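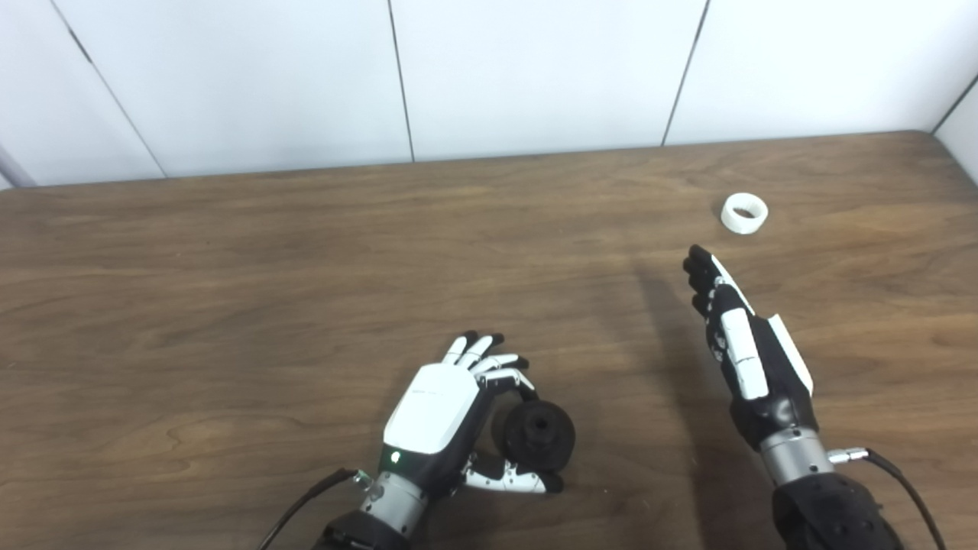
第4回 双腕ハンド作業における運用規則と記録の基準

担当:Vega Arrieta
対象:ロボット実習II 受講者(Jirnero 棟 2階実習室)

4.1 本回の範囲

本回は、多指ハンドを備えた双腕ロボットを卓上で動かす際の規則を扱う。制御則の導出は第2回、把持の力学は第3回の資料を参照のこと。規則は実習室の内規「Palacios 手順書」に基づく。内規は国際規格の代わりになるものではなく、産業用ロボットの安全要求事項やリスクアセスメントの一般原則を満たした上で、その下位に置かれる。

用語は次のとおりとする。

作業域:卓面のうち、左右いずれかの指先が到達しうる範囲。
待機姿勢:指先が卓面および対象物のいずれにも触れない、あらかじめ登録した姿勢。
対象物:課題票に記載された物品。記載のない物品は異物として扱う。
試行:待機姿勢から始まり、待機姿勢への復帰で終わる一連の動作。

4.2 作業域の準備

(1) 卓上に置いてよいのは課題票に記載された対象物のみとする。工具、筆記具、飲料は別の台に移す。

(2) 対象物どうし、および対象物と待機姿勢の指先との間隔は、開始時に100 mm以上とする。試行中に対象物が動いてこの間隔を割った場合も、試行は続けてよい。その旨を備考欄に記す。

(3) 転がる形状の物品(テープ、スプール、円筒部品など)は、原則として平らな面を下にして置く。横倒しの配置を用いる課題では、課題票の「姿勢」欄に明記する。

(4) 光沢のある天板では照明の反射が距離推定に影響する。照度は試行の途中で変更しない。

(5) 背景の壁に掲示物を貼らない。貼った場合はその組の記録をすべて別系列として扱う。

4.3 ケーブルと手首部の点検

手首の結合部から出るケーブルは、前腕の回転に伴って最も損耗しやすい。点検は電源投入前と、40試行ごとに行う。

点検項目:
・コネクタが奥まで差し込まれ、手で軽く引いて動かないこと
・ケーブルの曲がりに折れ癖がないこと
・前腕を可動範囲の両端まで送ったとき、ケーブルが卓の縁に掛からないこと
・結合部のねじに緩みがないこと(合いマークで確認する)
・指先の外装に欠けや剥がれがないこと

表示灯の点灯は、動作許可の根拠としない。色と状態の対応は機種とファームウェアの版によって異なるため、必ず操作卓の画面で状態を確認する。過去の答案で「灯が点いていたので動かした」という記述が見られたが、減点の対象となる。

4.4 速度と力の上限

指の閉じ速度、手首の並進速度、把持力の上限は、課題票の値と Plitimon 設定ファイルの値のうち小さい方を採る。受講者が設定ファイルを書き換えることは認めない。変更が必要な場合は申請書を火曜の17時までに提出する。

双腕を同時に動かす課題では、両手の干渉域をあらかじめ定義する。一方の手が干渉域にある間、他方は進入を待つ。両手での受け渡しはこの規則の例外にあたり、別途承認を要する。
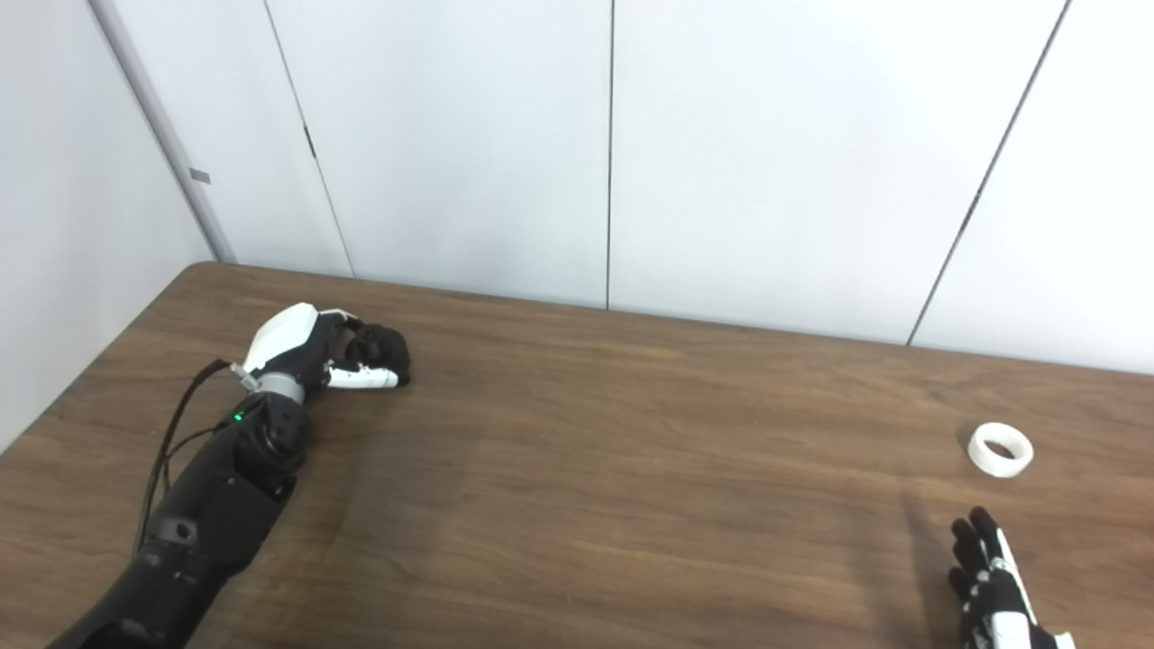
片手のみを動かす課題であっても、もう一方の腕の動力は切らず、位置保持の状態に置く。動力を切ると、機種によっては腕が自重で下がり、卓面に接触するおそれがある。保持側の手も作業域を占有するものとして干渉計算に含めること。

4.5 把持の判定

把持の成否は次の2条件で判定する。

a) 対象物が卓面から離れ、課題票に定める時間、落下しないこと
b) その間、指の電流値が上限の範囲内にあること

a) のみを満たす場合は「過負荷把持」とし、成功に数えない。静止画による成否の判定は認めない。指が対象物に掛かっている画像からは、荷重を支えているかどうかを読み取れない。指を曲げた手が卓面近くにある画像についても同様で、接近中か離脱後かは時刻付きの関節角記録と照合して決める。

中空の物品では、内側に指を入れる把持と外周を挟む把持を区別して記録する。途中で持ち替えた場合は最初に接触した方を主分類とし、持ち替えの回数を併記する。

4.6 停止と再開

非常停止は、受講者を含む在室者の誰が押してもよい。押した者に理由の説明を求めるのは、安全の確認が済んだ後とする。

再開の手順:
1. 操作卓で停止要因を読み、記録用紙に転記する
2. 両手の指と対象物の接触の有無を目視で確認する
3. 対象物が把持されている場合は、落下を防ぐ受けを置いてから指を開く
4. 作業域から受けと人の手が出たことを声に出して確認する
5. 低速で待機姿勢へ戻す
6. 4.3の点検を行う

手順3を省いて復帰動作に入ることは禁止する。停止した試行は無効とし、同じ番号で再試行せず、新しい番号を振る。

4.7 記録の書式

記録は Stustach 形式に従い、試行番号、対象物、初期配置、使用した手、判定、備考を必須とする。左右は機体から見た向きで書く。操作卓側から見た左右で書いた記録は差し戻す。

課題
内規第13項を読み、受け渡し課題における干渉域の定義案をA4用紙1枚にまとめよ。図を付す場合は座標系の原点と軸の向きを明記すること。提出は次回の講義開始時。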